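Arnar Bach
@arnarbach

1/ Okay, a thread about automation where I work, because people keep asking me if the robots have taken over at Grerkari yet. Short version: I pack gift sets on the Flostavgate floor, and my job has changed more this year than in the 10 years before it!

2/ We used to do every single box by hand. 529 on a busy shift, same reach, same twist. My wrists could tell you what day of the week it was.

3/ Now the arms do the plain square boxes and we do the odd stuff. Floppy bags, glass, anything with a ribbon. I thought I'd miss the easy ones (you could daydream) and I don't, much.

4/ The part I love is the teaching. You take a hand-held gripper and do the job yourself, pick, turn, set down, and the arms learn from your runs. I did 39 in one afternoon and went home buzzing.

5/ Roswitha Haslinger has packed longer than any of us and her runs are the best we have. She tilts a box a little before she lets go. The arm on line 2 tilts too now. She pretends not to care. She brought her sister in to see it.

6/ Not all rosy. The night shift got smaller, and Gebhard Leitner moved over to shipping when he'd have liked to stay. We asked for the teaching hours to be paid at the higher rate and that starts in January. Should have been there from day one, if you ask me.

7/ Also the grippers get heavy! Swap hands, take your break, don't be a hero. Lorenz Lanz made us a padded strap out of an old bag and I want one for home.

8/ Gripper up close, red-and-white checked box just past the pad, and a colleague bending down by the glass wall with a headset on and that big gray frame on his back.

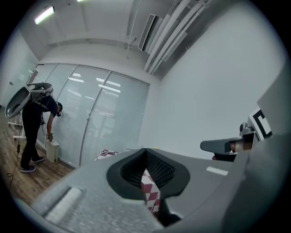 9/ Questions I keep getting

Do you need to be good with computers? No. I can barely work my phone. If you can pack a box, you can teach one of these, so come and try it if your floor gets them.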